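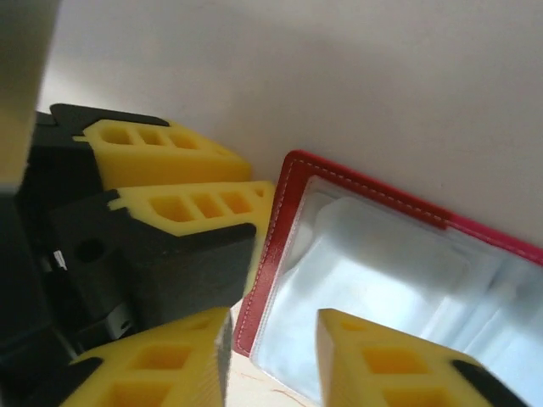
Company Profile | Page 4 of 11

About Prernari

Prernari makes and supplies windowed pouches for storing and carrying paper, small parts and tools. A windowed pouch has a clear plastic panel set inside a colored border, so the contents can be read or identified with the pouch shut. Red is our default border color. We also supply blue, green, gray and black.

We sell to schools, repair workshops, records offices and stationery dealers. We don't sell through our own web store. Individual buyers can find the standard range at most dealers that carry the Uvum line.

History

The company was started by Karthik Kanagaratnam and Danuta Zieliński, who had worked together in the sample room of a bag manufacturer. The first product was a flat pouch for job sheets, sewn on two machines in a rented unit in the Seneviratne Building. We still occupy that unit, along with the two on either side of it. Cutting is done in the original room, sewing in the east unit, and inspection and packing in the west unit.

The job sheet pouch was revised several times in its first years. The early version had a window welded directly to the backing, and the weld cracked at the corners after repeated folding. The present construction traps the edge of the window under a border strip and stitches through both. It takes longer to make. Returns for split corners fell far enough that we stopped offering the welded version.

Product lines

Uvum Standard. Flat pouch, single window, zipper on the long side. Sizes A6 to A3, plus US letter and legal. The border is the same width on all sizes up to A4 and one step wider on A3 and legal. Most orders are for this line.

Uvum Gusset. As above, with a folded base for contents up to the thickness of a bound notebook. Made in A5, A4 and letter only.

Uvum Label. Small pouch with a card slot behind the window. Used for keys, cables, spare screws and similar items. The slot opens at the side so the card can be changed without emptying the pouch.

Contract sizes. Made to drawing. Minimum quantities apply and are given with the quotation. Drawings should show finished outside dimensions, window dimensions and zipper position. If only the size of the contents is known, send that and we will work back from it.

Materials

Window film comes in two grades. The standard grade is softer and suits pouches that are opened many times a day. The heavy grade holds its shape better on the larger sizes but shows a white line if it is creased hard. We don't recommend the heavy grade for anything that will be folded.

Border fabric is a coated woven supplied on the roll by Filtico. Rolls are checked against a retained color sample on arrival. Some variation between batches of red remains, and customers who need an exact match across a large order should ask for it to be cut from one batch.

Zippers are coil type with a metal slider. Replacement sliders are available to workshops and dealers at no charge. Replacement windows are not offered. Removing the border damages the backing.

Inspection

Every pouch is inspected by hand on a plain table under even light. Inspection is carried out under procedure 3698, which is written and maintained by Shahnaz Munasinghe. A copy can be sent to contract customers on request.

The procedure has 11 checks. They cover squareness of the window, stitch length, stitch distance from the border edge, slider travel, zipper ends, corner folds, scratches and haze in the film, adhesive residue, loose thread, label position and size. A pouch that fails on loose thread is trimmed and checked again. A pouch that fails on the window is scrapped, and the zipper is recovered where possible.

Film haze is the most common reason for scrapping. It comes from storing the film in a cold room and cutting it before it has warmed through. Film is now moved to the cutting room the afternoon before use and left flat.

Care and use

Wipe the window with a damp cloth and mild soap. Do not use alcohol or acetone on either grade of film. Keep pouches flat and out of direct sun when not in use. Printed sheets from some laser printers will stick to the film if left under weight for several months, so place a blank sheet between the print and the window for long storage.

Do not overfill. A flat pouch that bulges will pull the border away from the window at the corner nearest the slider, and this is not covered by our guarantee. Order the gusset version or go up one size.

People

Karthik Kanagaratnam, product design and contract drawings
Danuta Zieliński, purchasing and production planning
Shahnaz Munasinghe, inspection and procedures
Dinesh Rathnayake, cutting room and sewing
Ruwan Mondal, dealer accounts, samples and returns

Cutting and sewing staff are trained in-house. New staff start on the Label pouch, where the seams are short, and move to the A3 size last.

Samples and orders

Sample sets contain one Uvum Standard in A5, one Gusset in A5 and one Label, all with a red border and standard film. Swatches of the other border colors and of the heavy film are sent on a card. Write to Ruwan Mondal with a delivery address and the intended contents.

Dealer orders received before 11:00 a.m. are packed the same working day if the sizes are in stock. Contract orders are scheduled after the customer has signed off a physical sample. The sewing room closes for machine maintenance in September, and contract work due that month should be confirmed early. Stock orders continue to ship during the closure.

Visits to the unit are by appointment. Use the side entrance of the Seneviratne Building and ring for the west unit.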